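Room check, Wevness house, 26th January
Checked by Todor Softić

Walkway beside bed: look for cords at foot height. Comment: please keep this side clear! 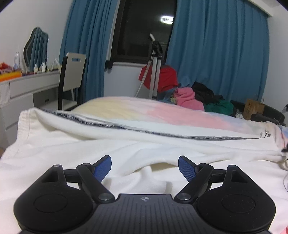 Smoke alarm: tested, good and loud. Heater: 2 feet of space all around -- love it.

Laundry on bed: sort before folding.
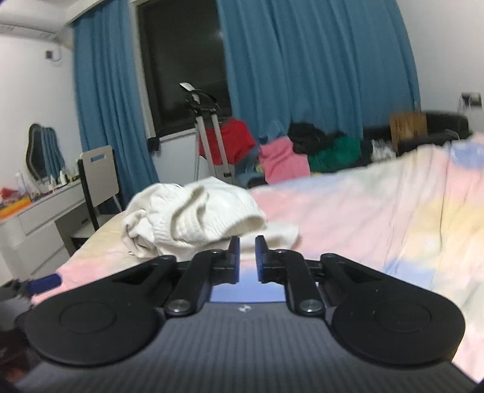
White garment on the bed, still bunched up.

Elastic and seams: check for loose threads. Next check in March.

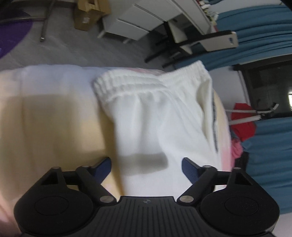 White pants laid out, gathered waistband at the far end.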